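How Our Robot Club Taught Two Arms to Pack a Bag

May 23, 2022

Hi! I'm Tamsin Escobedo, and I'm twelve grades past knowing everything, as my little brother likes to say (he thinks grown-ups went to school forever). I run an after-school robot club with my friend Gangadharan Iyengar. We all call him Mr. G, and he's the one who answers the door with a screwdriver in his hand.

Our project this spring is called Risska. It has one job, and you've probably done that job yourself on the way to a sleepover: put the bathroom stuff in the bag.

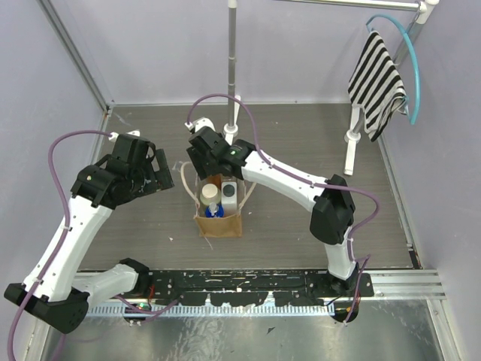

The bag, the bottles and the two arms of Risska

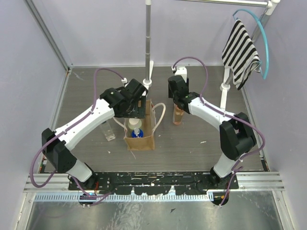

People ask me all the time how a robot knows what to do, so let me start with the biggest secret in the whole club. It doesn't know anything until somebody shows it! When you pack a bag, your eyes find the bottle, your hand goes over to it, your fingers close, and you're thinking about dinner the entire time. A robot needs every bit of that spelled out. Even the bag is tricky. Ours is a small brown one with two handles that stick up and out in different directions, and a handle is a very easy thing for a big black gripper to bump into on its way down. You would just nudge it aside with your pinky. A robot has no pinky, so the kids had to think about which way to come in.

Let's talk about the parts of an arm, because once you know them you'll see them on every robot video you ever watch.

Hold out your own arm. You have a shoulder, an elbow and a wrist, and those are your joints. The hard parts in between are your bones. Robot builders call the in-between parts "links." Ours are white and the joints are black, which makes it really easy to tell a new kid which is which. At the very end, where your hand would be, there's the gripper. You've got five fingers on each hand and you can wiggle them all separately. A gripper mostly opens and closes. Try picking up a shampoo bottle with only your thumb and pointer finger, held out straight, and you'll have a pretty good idea of Risska's life.

Then there are the cables. Ours are purple (I love them), and they run along the arms out to the grippers. A cable is a bit like the nerves in your body, which carry messages between your brain and your fingers. One of the first things our builders learned was to leave some extra loop in a cable. Bend your elbow and watch the skin stretch over it. If a cable were pulled tight across a robot's elbow, what would happen when the elbow bent? Yank! So we leave slack, and we check it at the start of every single meeting.

Okay, so how do you show a robot something?

There are lots of ways. The one we use is called "learning from demonstration," and it's a fancy name for copying. A kid moves the arms through the whole job, slowly, using a pair of controls that Mr. G put together. While that's going on, the computer writes down where each joint is, over and over, and a camera saves what the job looks like. One time through, from start to finish, is called a demonstration, or a demo if you're in a hurry, and we are always in a hurry by snack time.

One demo isn't enough. Think about learning to catch a ball. If somebody threw it to you exactly once, from exactly one spot, you'd be in trouble as soon as they took a step to the left! Same with Risska. We did 60 demos in our first batch, all back in March, and the kids moved things between tries. Bottle a little closer. Bottle turned around. Bag scooted over. By the end everybody was sick of that bag, me included.

After that, the computer goes through all the demos looking for patterns. This part is called training, and it is super boring to watch. Our computer did 3,592 rounds of practice before we let it try by itself. We had a sign-up sheet for who got to press the button, and there was a small argument about it, and we ended up letting two people press it together.

Do you want to know how the first try went? The gripper closed on nothing, lifted up the nothing very carefully, and carried it over to the bag. It let go so gently, too! We laughed until Mr. G had to sit down. But it gave us a really good clue. The arm had learned the path and it hadn't learned to care whether it was holding anything. So the kids talked it over and decided to record more demos, with longer pauses at the moment of grabbing.

Bottles are a sneaky choice, by the way. Some are see-through, and a camera can have a hard time with see-through things, the same way you might walk into a very clean glass door. Some have a pump on top, and a pump is skinny and pokes up. Round ones can roll. I asked the club if they wanted to switch to blocks and they voted no. Too babyish, they said.

We've got two arms, so the other big question was who does what. Two arms in one small space can crash into each other, just like you and your sister both reaching for the last pancake. The rule our kids came up with is that one arm waits off to its own side while the other is busy over the bag. Later we want to try having both work at the same time. That's a lot harder! Each arm has to leave room for the other one, and every demo needs the kid at the controls to think with both hands.

If you'd like to try this at home without any robot at all, grab a friend, a bag and a plastic bottle. You be the computer and your friend is the arm. Your friend closes their eyes and can only do exactly what you say. "Put it in the bag" doesn't count. You have to say things like "move your hand left, stop, go down, stop, close your fingers." Then swap places. Our club does this on the first day with every new member, and the record for getting one bottle into the bag is 12 instructions. See if you can beat it!

A few words to remember for next time:

Joint: a place where the arm bends or turns.
Link: the stiff part between two joints.
Gripper: the robot's hand.
Demo: one time of showing the robot the whole job.
Training: the computer's practice with all the demos.

Next time Mr. G is going to write about how the camera turns a picture into numbers, and he's promised me there will be no math you can't do on your fingers. Send us your bottle game scores, and tell us how many instructions you needed!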